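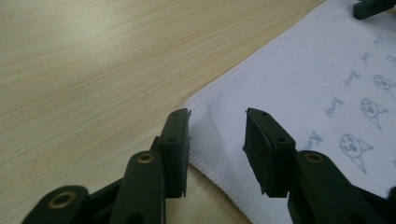 1. Pièce de la série Nurnura, motif gris-bleu pâle sur fond blanc, posée sur le bureau.

Linge imprimé de l'atelier Mansilla : galerie

Galerie mise en ligne en janvier 2018

Cette page réunit les pièces de la série Nurnura, du linge de table et de cuisine en coton blanc, imprimé d'un dessin au trait répété. La série a été tirée à 500 exemplaires, tous formats confondus. Elle comprend des serviettes, des petits torchons et un chemin de table. Le dessin est le même partout, seule change la manière dont il tombe sur le tissu selon la coupe.

Le motif est fait de petits bonshommes à tête ronde et de mots écrits à la main. Le corps est un triangle qui s'évase sous la tête. Les yeux sont petits, les bouches sont ouvertes ou souriantes selon les figures. Le dessin vient d'un carnet de l'atelier. Il a été repris au feutre fin, puis agrandi, sans redresser les lignes d'écriture ni refermer les contours.

Les vues suivantes correspondent au classeur de la série, consultable à l'atelier. Elles sont numérotées dans le même ordre. Les légendes complètes sont reprises ci-dessous.

Vue 1. L'ourlet
Le bord est surjeté, avec un point en zigzag serré qui forme un léger relief. Il ondule un peu, ce qui est courant sur ce genre de finition quand le tissu est souple. Au repassage, on passe le fer à plat sur le bord sans tirer. Si on tire, l'ondulation augmente.

Vue 2. Le dessin d'origine
Page du carnet, avant agrandissement. Les bonshommes y sont plus serrés et trois d'entre eux n'ont pas été retenus : le trait était trop fin pour passer à l'impression. Les mots ont été écrits directement entre les figures, en suivant la place disponible.

Vue 3. Les essais de couleur
L'impression a été faite chez Codonov, à l'écran plat, en une seule couleur. Les premiers essais étaient en noir. Le dessin ressortait bien, mais on ne voyait plus que lui sur une table mise. Un bleu plus franc a été essayé ensuite, puis ce gris-bleu, gardé pour toute la série. Il se lit de près et s'efface à quelques pas.

Vue 4. Le raccord
L'endroit où deux répétitions du motif se rejoignent. Sur le premier tirage, une ligne d'écriture était coupée à cet endroit et se lisait mal. Le raccord a été déplacé pour passer entre deux têtes. Les pièces du premier tirage sont vendues à part, sans étiquette.

Vue 5. La coupe
Le tissu arrive imprimé, en rouleau. La coupe se fait à l'atelier, sur la grande table, par piles de 8. On ne cherche pas à centrer les figures. Certaines se retrouvent donc entamées par l'ourlet, avec une tête à moitié visible ou un corps sans sa pointe. Les clients qui préfèrent une pièce avec des figures entières peuvent choisir sur place.

Vue 6. Le surjet
Fil blanc, assorti au fond. Un fil gris-bleu a été essayé sur quelques serviettes. Le bord prenait trop d'importance par rapport au dessin, et la moindre irrégularité de couture se voyait. L'idée reviendra peut-être pour une autre série.

Vue 7. Après lavage
Torchon lavé plusieurs fois à 40 degrés, avec du blanc. Le coton s'assouplit et le trait pâlit légèrement. Il n'y a pas eu de différence nette entre les pièces séchées sur fil et celles passées au sèche-linge, sauf pour les bords, qui frisent davantage au sèche-linge. Nous conseillons le fil.

Vue 8. Le pliage
Les serviettes sont pliées en trois dans un sens, puis en deux dans l'autre. Le torchon se plie en quatre. Dans les deux cas, l'envers reste à l'intérieur. L'envers est presque blanc, l'encre traverse peu.

Vue 9. Le chemin de table
C'est la pièce qui a demandé le plus de reprises. Sur une grande longueur, la répétition du dessin devient visible et l'œil retrouve toujours la même tête au même endroit. La bande a finalement été coupée en biais par rapport au motif. Les lignes de mots montent un peu d'un bout à l'autre. Il n'en reste que deux en réserve.

Vue 10. La table de Perkcombe
La série a été montrée pour la première fois en juillet, à la foire de Perkcombe. Les pièces étaient empilées par format, avec un exemplaire de chaque déplié devant. Les petits torchons sont partis avant les serviettes, souvent achetés à l'unité. Plusieurs visiteurs ont demandé un tablier avec le même dessin.

Vue 11. Le tablier
Prototype cousu après la foire. Le coton de la série est trop fin pour cet usage, il marque au niveau de la ceinture et se froisse tout de suite. Il faudrait imprimer sur une toile plus épaisse, donc refaire des essais d'encre. Rien n'est prévu pour le moment.

Vue 12. Les chutes
Bandes récupérées après la coupe. Les plus larges servent à faire des liens pour les lots de serviettes. On y trouve une tête, un bout de mot, parfois seulement un arc de cercle. Les plus étroites partent au rembourrage des pelotes à épingles.

Vue 13. Les étiquettes
Ruban de coton cousu dans l'angle, au dos. Il porte le nom de la série et les indications de lavage. Les premières étiquettes étaient en papier et s'accrochaient à l'ourlet avec une épingle, elles se perdaient pendant le transport.

Entretien

Laver à 40 degrés avec du linge blanc ou clair. Ne pas utiliser de chlore. Pour une tache de fruit ou de vin, rincer tout de suite à l'eau froide et savonner au savon de Marseille avant le passage en machine. Éviter les détachants en poudre appliqués directement sur le dessin, ils laissent des zones plus claires. Repasser sur l'envers, fer moyen, tissu encore un peu humide. Un premier lavage avant usage est préférable : le coton neuf absorbe mal.

Le coton rétrécit un peu au premier lavage, dans le sens de la longueur surtout. Les pièces sont coupées en conséquence.

Disponibilité

Les serviettes se vendent à l'unité ou par lot. Les torchons se vendent à l'unité. Les pièces du premier tirage, avec l'ancien raccord, ne sont visibles qu'à l'atelier et ne s'expédient pas. Le chemin de table ne sera pas refait dans ce tissu.

Pour voir le classeur ou choisir une pièce sur pile, prévenir l'atelier Mansilla quelques jours avant la visite. Le carnet d'origine n'est pas exposé, mais il peut être sorti sur demande.

Les photographies de cette galerie peuvent être reprises avec la mention « Atelier Mansilla, série Nurnura ». Merci de ne pas isoler le dessin pour le reproduire sur un autre support.

Galerie précédente : Torchons rayés
Galerie suivante : Nappes teintes
Retour à la liste des séries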